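Tethers, loose cable and the rules we skip

By Rasmus Lapiņa
July
Print | E-mail this article
109 shares | 14 comments

The draft code of practice for legged robots in domestic test rooms, which Pramance circulated to its members this spring, runs to 718 numbered clauses. I have read all of them. Most are sound, a good many repeat one another, and the part I would have put first sits in an annex near the back. That part deals with the support line, the cables and the floor.

My argument is that the annex should be made binding and moved to the front, and that a large share of what precedes it could be cut without loss. I write as someone who has spent a long time signing off test rooms, first at Furkex and then on my own account, and who has turned down more of them over cable routing than over anything in the control software.

Take an ordinary fetch-and-place task. A biped stands at a shelf with a basket in one hand. It has to move goods between the two. The forces are low and the objects are light. A risk assessor working from the draft will score the gripper, the reach envelope, the battery, the emergency stop and the network link, and will produce a respectable document. The same assessor may give a single line to the fact that the machine is standing on two feet beside a bed, with a cable trailing from its back to the floor.
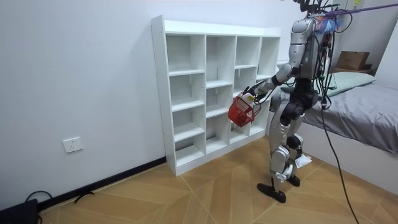
Pylypenko wrote to me after an earlier version of this piece went round, and objected that the cable is a temporary feature. Within a few years there will be no cable, the argument goes, and a code that opens with cable management will look as dated as one that opens with instructions for changing a valve. Better to write for the machine that will be sold than for the one in the test room.

I take the point about sold machines. It belongs in a product standard, and there are people writing one. A code of practice for test rooms has a different job. It applies to the equipment in use during the test, on the day, with staff within reach of it. If the cable goes, the clause falls away and can be struck out at the next revision. Clauses are cheap to remove. The draft already contains 23 that refer to a type of pendant control no member still owns.

So what should a binding cable clause say? The annex in its present form says that trailing cables "should be managed appropriately". This is no use to the person setting up the room. It can't be checked and it can't be failed. I would replace it with four requirements.

First, the support line and the power or data cables are to be treated as separate systems, with separate anchor points, and inspected separately. A line meant to hold a falling machine must not share its path with a bundle that can snag. Where the two leave the body at nearly the same place, and on most bipeds they do, the sheet must record how they are kept apart through the full turn of the torso.

Second, slack is to be measured at the two extremes of the planned task, and both figures written down. Measuring at rest tells you little. A machine that reaches, leans and steps will draw its cable over whatever stands next to it, and the furthest reach is very rarely the position in which somebody checked the fit.

Third, a clear strip of 600 mm is to be kept around the feet in every direction in which the machine may step, including backwards. Cloth, paper, spare leads and dropped goods count as obstructions. The draft speaks of "significant obstacles", and every room I have failed on this point told me that the item in question was not significant. A flat foot does not share that opinion. A folded tissue under the toe of a machine with a narrow ankle margin is enough to change the contact estimate, and a loose lead is worse.

Fourth, furniture within falling distance is to be listed. Beds, shelves and boxes on ledges all belong on the list. The reason for testing in a furnished room is that homes are furnished, and I would not have it otherwise. But the list makes the setter look at each item and decide whether it may stay where it is.

None of this is new. The Ikik guidance notes, written for lifting aids in care settings, had three of the four in some form well before anyone thought of walking machines. They were dropped from the early Pramance drafts on the ground that they were "too specific to hoists". I think this was a mistake, and I said so at the time, in a letter that is presumably still in a folder somewhere.

The second part of my case concerns the task itself, and here I expect less agreement. The draft asks for a written task description before each block of trials. In practice this is copied from one sheet to the next. "Robot collects items from shelf" covers a great many different arrangements, and the arrangement is what sets the load on the balance controller.

Consider where the goods are put. An item near the front edge of a compartment asks for a short reach. The same item at the back asks for the arm to go into the opening, with walls on either side and a board above the knuckles. Moving an item one row down alters the shoulder angle and, on several machines I have assessed, shifts the working posture enough that the other arm must compensate. If that other arm is holding a basket, the basket swings. A sheet that says "shelf" records none of it.
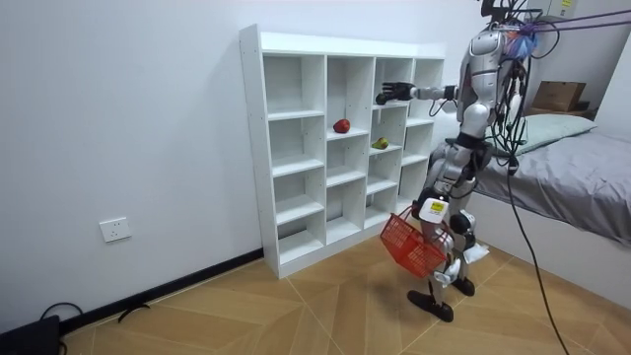
Picking task with two pieces of fruit on the shelf, basket held low in the left hand.

I would require a grid reference for each item, column then row, with a note of whether it lies at the front or the back of its compartment. On a shelf with four columns this takes the setter under a minute. It also makes the trial repeatable, and a trial which cannot be repeated has no business being cited in a safety case. I have been handed safety cases resting on 1,000 completed picks in which not one starting layout was written down. The number was large and it told me very little. One could have had the same pick, from the same front edge, performed all week.

There is a related fault in how the draft treats the hand that isn't working. Clause after clause deals with the active gripper: closing force, release behaviour, what happens on power loss. The hand holding the basket is described as "passive". It is carrying a load that changes with each item placed in it, on a handle that lets the load tilt, at a distance from the body that depends on what the task asks. I would strike the word and require the carrying hand to be assessed in the same way as the picking hand. Power loss in particular should be tested with the basket at its fullest permitted weight and the arm at its furthest permitted extension.

Objections to this usually come under the heading of cost. A small laboratory, I am told, can't spend its morning filling in forms. I have some sympathy, having filled in a lot of them. But the draft already demands up to two hours of paperwork per room, and most of that time goes on matters which do not change from one block to the next: serial numbers, the insurance reference, the name of the person who holds the key. Put those on a standing sheet, renewed once a quarter. Spend the time saved on the floor, the cables and the layout. The total comes out lower.

The other objection is that experienced staff do all of this anyway, without being told. Some do. I have stood in rooms where the operator walked the full step area before every start and moved whatever was in it, and never wrote down a word. I have also gone back to the same rooms after that operator had left. A code exists for the second visit. 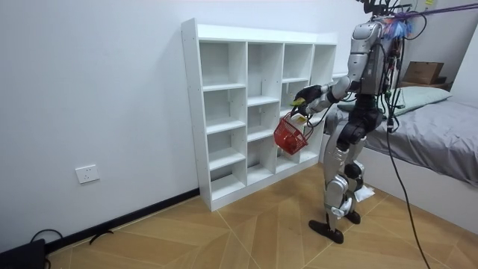 Basket carried in front of the shelving at about the second row.

Wording matters more than the committee drafts allow for. "Should" appears in the annex 31 times and "shall" twice, both times in a sentence about labelling. I would ask Pramance to go through it and decide, for each "should", whether a room can be passed without it. If the answer is no, the word is wrong. If the answer is yes, the sentence can probably go in a guidance note, where people who want advice may find it.

I would also ask for the clauses on cables and floor to be written so that they can be checked by someone who does not know the machine. This is the test I use for my own sheets. Hand the sheet to a colleague from another group, send them into the room with a tape measure, and see whether they come back with the same answers as the setter. With the clear strip around the feet, they do. With "managed appropriately", I have had five answers from five people.

A last matter is the inspection interval for the support line. The draft says monthly. For a line that has never taken a load, this is reasonable. For a line that has caught the machine, the interval should be zero: take it down, inspect it along its whole length including the stitching, and log it before the next start. The draft is silent on this, and I can only suppose that it was thought too obvious to need saying. It is not obvious at the end of a long afternoon with six trials left in the block.

Comments on the draft close at the end of the month. Mine have gone in, with the four requirements set out in clause form and a marked copy of the annex. Members who want the clause text for their own use may have it from me on request.

Print | E-mail this article
14 comments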